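Ticket 1421
Product: Planell play kitchen, sink-right version
Category: Assembly / faucet and drawer
Status: Resolved, follow-up pending
Opened: 2023-12-22
Reported by: Berenice Esquivel, Judotthorpe playroom
Handled by: Osel product support

Reported problem

The faucet spout does not hold its position. When turned toward the counter it drifts back over the basin within a minute or so. The drawer under the counter also catches on the right side when pushed in. Both faults were present from first assembly. The customer assembled the unit alone using the printed sheet and has no parts left over except one flat washer.

Initial response

Asked the customer to confirm the following before any parts were sent:

Counter panel fitted with the drilled edge to the rear.
Collar seated flat on the sink unit.
Drawer runners matched left and right (the letter is stamped on the underside).
Unit standing level. Carpet edges under one foot are a common cause of drawer problems on this model.

Customer reply

Counter panel correct. Collar appears flat. Runners not checked, drawer would have to come out. The unit is level side to side to within what a small spirit level can show. The dishes are still out on the counter.
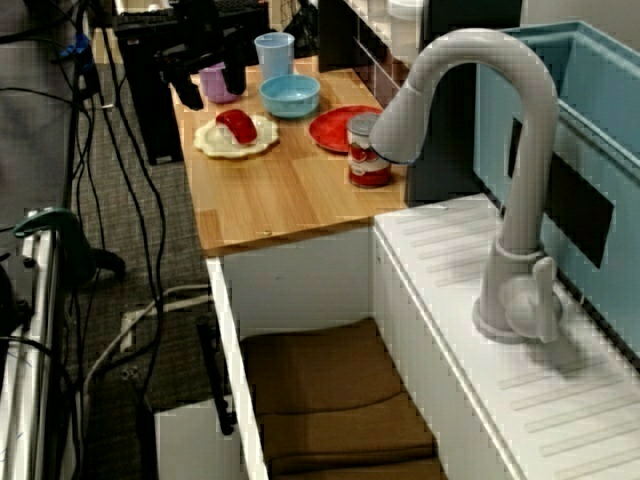 Drift in the spout on this model comes from the collar nut under the sink unit, which is tightened by hand at assembly and can be left a half turn short. The leftover washer belongs between that nut and the panel. Without it the nut bottoms out before it grips. The spout in the customer's photo is turned to the left with the nozzle over the counter, just above the soup can, and that is the position to use for the test below. Move the can and the red plate out of the way first so the nozzle can swing freely.

Steps sent to customer

1. Clear the right side of the counter.
2. Reach up under the sink unit and hold the collar nut.
3. Unscrew it completely. Support the faucet from the top with the other hand.
4. Fit the flat washer, then the nut. Tighten by hand until it stops, plus a quarter turn with pliers. Do not go further, the thread is plastic.
5. Turn the spout over the counter and leave it for ten minutes.
6. Pull the drawer fully out, lift the front, and remove it.
7. Read the letters on both runners. If they are swapped, exchange them and refit using the same screws.

Customer reply

Washer fitted. Spout was left over the counter for an hour and did not move. Lever handle is a little stiffer than before but usable. Runners were swapped, both now exchanged. Drawer closes without catching when empty. With the full set of play food inside, it rubs slightly over the last part of the travel.

Support note

Rubbing under load is normal up to a point. The drawer base is thin and sags with heavier items. Advised keeping the cans and plates on the counter or in a separate bin and using the drawer for lighter pieces only. If rubbing continues with a light load, the base can be exchanged for the thicker Crăciun replacement, part 168, which uses the same grooves.

Customer reply

Will try with a lighter load first. Please keep the ticket open until January in case the base is needed.

Support note

Agreed. Part 168 reserved, not shipped. Faucet fault closed. Drawer fault set to follow-up.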